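21/07/2024

Packing and kit bench, Momholm store

Notes on the household kits for Gomthorpe, written up while I still remember which pile was which. Adebayo Abubakar wants these before the next call with the field office, so I've left in the bits that only matter to us.

Request as it stands: 500 household kits, one per family, for the people still sleeping at the school and the market hall. The list came through from Salamatu Chukwu last night. It replaces the February list, which should now be ignored. I have crossed it out on the wall but there is still a copy in the blue folder.

Contents per kit, as agreed:
two blankets
one cooking pot with lid
one folding water container
soap, eight bars
water treatment tablets, one box
one tarpaulin and rope
sanitary pads, two packs
one hand lamp

The cooking pot is the problem again. It sets the size of the whole carton. With the lid on upside down and the soap inside the pot, everything fits the standard carton and the flaps close flat. With the lid the right way up it doesn't, and the tape lifts overnight. Packed three each way to be sure. Lid upside down from now on, and the packing sheet needs changing to say so.

Weight of a finished kit is 18 kg. That is too much for one person to carry from the road to the school, and Salamatu says the last stretch can't be driven after rain. She asked if we could split it into two bags. I tried it: blankets and tarpaulin in one, everything else in the other. It works, but it doubles the number of pieces to count at the handover and we had trouble with that in February, when families went home with two bags of blankets and no pot. If we do split, both bags need the same number written on them and they need to be tied together until the last moment. 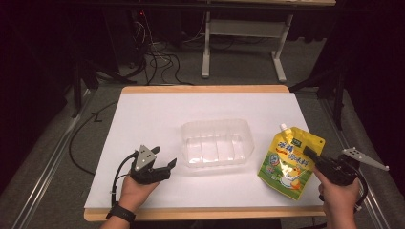

Pallets. We get 40 kits on a pallet if they are stacked on their sides, fewer if they stand up. On their sides the bottom row took the load without bulging. Left one stack overnight with a full one on top and the corners were still square this morning. I'd like to see it again after a few hours in a lorry before I trust it.

Tablets: the boxes from Drurnex have the leaflet in English and French only. Most of the families at Gomthorpe won't read either. Salamatu has offered to get a picture leaflet checked with some of the mothers at the school, and she would send us the drawing to print here. The drawing we used before showed a bucket, and people took it to mean any bucket, including small ones, so they used too many tablets. The new one should show our own folding container with the fill line marked. Adebayo to say who pays for printing.

Blankets: 3,520 in the store by the card. I have not checked the card against the shelves. Enough for this request with plenty over, but some of those are promised to Ogbonna and I can't tell from the card which. Need to ask before anything is loaded.

Lamps: opened one box and tried them all. Two would not switch on until the battery cover was pressed hard. Bent the contact out slightly with a screwdriver and both then worked. Not something we can ask people to do at home, so every lamp gets switched on and off before it goes in a kit. Added it as a line on the packing sheet.

Soap: no change. The wrappers split if the bars go in last and get pushed down, so they stay in the pot.

Spoke to Adebayo at midday about timing. The lorry is only booked as far as the Ogbonna depot. After that it depends on the road and whether the smaller trucks are free. He would rather send a part load early than wait for all of it. I agree, provided the first families served are the ones in the market hall, where the roof leaks. Salamatu has their names in order already.

Still to do:
change packing sheet (lid, lamps)
ask which blankets belong to Ogbonna
number tags and string for split bags, if we go that way
load test on the side-stacked pallet
chase drawing for the tablet leaflet
take the February list out of the blue folder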